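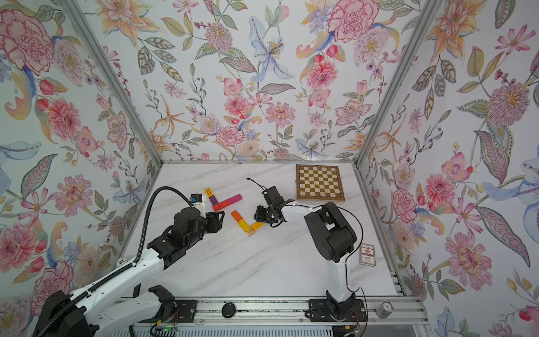 Floral wallpaper on three sides and a marble-look top.

Attila Dobos has been painting the same army since before his knees started complaining, and he would like it known that the army is nearly done. He has been saying this for 17 years.

"It's 80 models," he says. "That's not a big army. People do that over a winter. I've met those people and I don't trust them."

The army is for Nurmont, a fantasy battle game with a modest following and a rulebook that has to be read with a pencil. Dobos plays Darniria, a faction of marsh people who move slowly, shoot badly and win, when they win, by standing in a swamp until the other side gets bored. He picked them for the hats.

"Look at the sculpts and tell me those aren't good hats," he says. "Wide brims, little reeds stuck in them. I saw one in a shop and that was it for me. I didn't read the rules for another year, and by then I'd bought the ferry."

The ferry is the centerpiece, a flat-bottomed thing that carries ten marshmen and has never, in a game, reached the opposite bank. He has painted it twice. The first version was brown, and so was the river, and the opponents kept putting their drinks on it.

Dobos works in the evenings, mostly, and slowly. He paints the faces first, which most guides tell you not to do, and then spends weeks getting base color off the noses. When I ask why he doesn't switch the order he thinks about it long enough that I start checking my notes.

"If the face is no good I don't want to have wasted time on the boots," he says finally.

His greens are a sore subject. The mud green he started with went out of production, and the units painted before and after don't match. He tried mixing his own and kept the recipe on a piece of card, which he then cut up for shields. The current plan is to say that the two halves of the army come from different ends of the swamp.

"Which is in the lore," he says. Is it? "It's in my lore."

He plays on Wednesday nights, usually against a friend named Lakatos, who runs a cavalry army and finishes things. They've been at the same campaign for two years. It has a map, a list of grudges and a disputed bridge called the Geleck, over which Dobos claims a moral victory from last November. Lakatos, reached by phone, calls it "a regular loss, with paperwork."

I ask Dobos what he would tell somebody starting out. He says to buy fewer models than you want and better brushes than you think you deserve, and to prime outdoors only if you enjoy finding bugs in a cloak. He lost a good standard bearer to a moth that way. The moth is still on it. He painted it green.

"The old green," he says. "I'd kill to have that much of it left now."

There are two models to go, a drummer and a man holding an eel. Both are primed. The drummer has a face already, a decent one, slightly alarmed. Dobos says he'll get to the eel once he's made up his mind about the color of eels — he has seen gray ones and he has seen brown ones — and in the meantime he has been looking at the new Darniria heron riders.

"Just looking," he says. "They come in a box of ten. The birds have hats."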